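4 March 2025 — fabric handling, team Rolum

Bench by the window again. Ebbe Sandberg on the laptop, me on resets. Goal for today: pick up one piece of cloth by its edge, lift, move over to the tray, let go. Same task as the Lurnik round in July so no excuses for not knowing the rules by now.

Started with the cotton squares to check calibration. Fine. Gripper zero was off a bit after the last group used the arm, redid it with the Karura script (the version in the shared folder, NOT the one on the desktop, that one still has the old finger length in it).

Then mesh. Mesh is a pain. Depth reading goes straight through the holes in places, so the height guess comes out as the table and the fingers go in too low. Ebbe's fix: look for the bound edge instead of the middle of the cloth, go in from the side of it, close slow. Took most of the first hour to get the edge finder to stop jumping to the seams. Threshold is now 92, was 21. Do not put it back to 21 without telling me.

Results before the break, all on the pale pink mesh piece:

- close fast: pinches, then cloth shoots out sideways
- close slow, force low: holds until the lift, then slides
- close slow, force one step up: holds

Third one is what we want. Did 7 in a row with it and lost one, on that one the tips came down on a seam and only got the top layer. Counting it as a miss even though Ebbe says the rules let you regrasp. They do but it costs time.

Wrist cam view with the tips on the edge strip is below. The strip is narrow so there isn't much room for error side to side. Also notice how the cloth stands up and folds over past the grip, which is what confuses the edge finder if we re-run it after closing. So: run it once, before closing, then leave it alone.

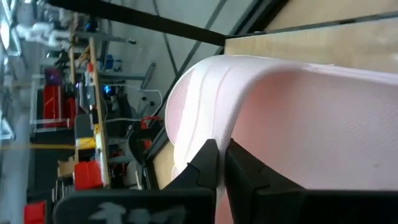 ## Still to do

- Wrist view comes in rotated. Know about it, the code turns it for the edge finder but not for the saved stills. Ebbe wants to fix it in the saver, I say leave it till after the competiton, something else will break.
- Fold case. When the cloth bends over after closing, the mask takes the bright outside of the fold and the darker inside panel as two seperate things. Try joining masks if they touch.
- Log force at every step, not just at close. File tops out at 1,000 lines right now and we hit that halfway through a run. Dumb limit, I put it there, will take it out.
- Ask the Haugen team if they are using the stock pads or cut their own. They were getting good holds on thin stuff last time.
- Release. Haven't looked at it at all. Cloth sticks to one finger sometimes when they open — maybe a small wiggle?

Left the arm parked and the config saved as mesh_slow_2. If you use the bench before us please copy it first and edit the copy.

Next session start with release, then the tray.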